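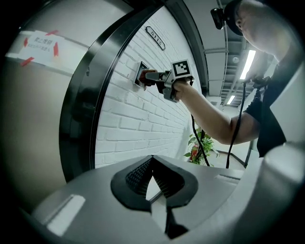
*Hallway at 5112, with a sign taped up in Chinese beside the door.*

## About Toltunus

Toltunus makes and puts up signs for the insides of buildings. Room numbers, door plaques, floor directories, notices in two or more languages, and the paper signs people need while they wait for the permanent ones. We started in one rented room in Clullavness and now have a print room, a small workshop and a counter that is open to walk-in customers.

Most of our work is in schools, clinics and older office buildings. A typical job is 95 doors over two or three floors. The largest we have done was the Riedl building, with 400 plaques and a new numbering plan, because the old one skipped from the second floor to the fourth.

### What we do

- **Room plaques.** Engraved or printed, light on dark or dark on light. We match an existing set if you send us one to measure.
- **Two-language signs.** Chinese and English are the most requested. A reader of each language checks the text before it is printed.
- **Temporary signs.** Plain paper, large type on top and smaller type underneath, ready the same day for orders under 90 sheets.
- **Hallway surveys.** We walk the building with you and write down what is on each door and what should be.

### Walls and tape

Painted brick is harder to work on than flat wall. Tape holds on the face of the brick but lifts over the mortar lines, so for anything that stays up longer than a week we use screws or a backing board. On smooth painted walls, tape is fine. Colored tape is easier to find again when the sign has to come down, and we sell it at the counter in red, blue and yellow.

Please keep paper signs clear of switch plates and door frames. Ours are sized to fit beside a standard door.

### Ordering

Send a list of room numbers and the exact wording for each. A floor plan helps but is not required. We give a fixed price up to 1,000 pieces – above that we quote by the building. Plaques from the Anidton line are kept in stock, and other styles are made to order.

The counter is closed for inventory the first week of January. Orders sent in during that week are answered when we reopen.

Page updated July 18, 2026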